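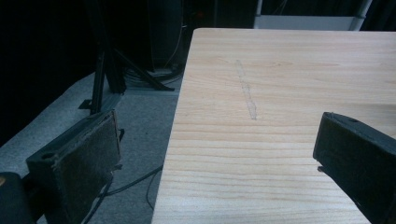
Table Project Report
Design and Materials Workshop, September
Submitted by Nabila Pelupessy

What we wanted to find out

Our workroom at Liltormont has pale wood tables, and students use them for everything: cutting card, sketching, gluing, eating lunch. My group got curious about what a table like that puts up with, and whether a small mark can be taken off without leaving the wood looking worse than before. I picked this topic because I love grain. I could look at a board for an hour, and this project pretty much let me!

The question in my proposal was simple. How do people notice marks on a light wood surface, and which gentle cleaning method do they like best once they have seen the results side by side?

Looking before touching

Our instructor made us spend the whole first session just looking, with no cloths and no erasers. I thought it would be dull and it was my favorite part. Light wood changes so much depending on where you stand. From the corner the grain reads as long fine lines, a little darker than the wood between them, and in places they gather into brownish bands. Move your head and a band you were sure of goes soft.

Marks do the same thing. There is one on the table I studied that kept me busy for most of the session. From one spot I wrote down "whitish, like a scuff, something pale rubbed across." From another I wrote "gray, thin, like a pencil loop." Same tabletop, two pages of my notebook, and I could have argued for either one.
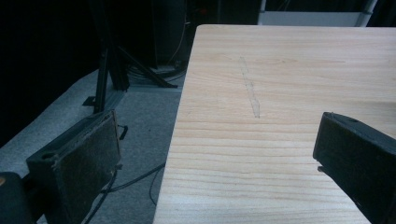 I ended up calling it "the streak" in all my notes so I wouldn't be deciding what it was before I had tested anything. It runs across the grain and not along it, and I think that is a big part of why the eye goes to it so fast. A mark lying along the grain can hide as one more line. A mark going the other way has nowhere to hide.

The survey

I asked 85 students to come in, look at a table for a few seconds, and tell me the first thing they noticed. I expected people to talk about color. Most talked about marks, even tiny ones, and 21 of them reached out and rubbed the spot with a thumb before I had finished the question. I hadn't planned to record that, but I started a column for it after the first few and I'm so glad I did.

Testing on samples

We did not try anything on the tables themselves. The workshop gave us 6 offcuts of pale wood, and I marked each one the same way, with a soft pencil line and a rub of white chalk, both going across the grain. Then I tried:

a dry cotton cloth
a barely damp cloth, dried right away
a white vinyl eraser
an eraser followed by the damp cloth
very fine sandpaper, along the grain
nothing (the control piece)

The chalk came up easily with the damp cloth. Pencil was tougher. The eraser took off the graphite, but where I had pressed hard there was still a little groove, and a groove catches light even when it is perfectly clean. The sandpaper got rid of the groove and left a patch that was paler and duller than the wood next to it. Up close I liked it. From across the room it stood out more than the pencil had.

When I laid the pieces out for people to choose, the eraser and damp cloth together was the clear favorite.

What I would change

I would press with the same weight every time. My pencil lines got darker as I went along, and it shows in the results for the last two pieces. I would also do all the looking at one time of day, because the afternoon light in that room is really different from the morning.

Next term I want to try the same marks on oiled wood and on a darker species. I have already asked about walnut.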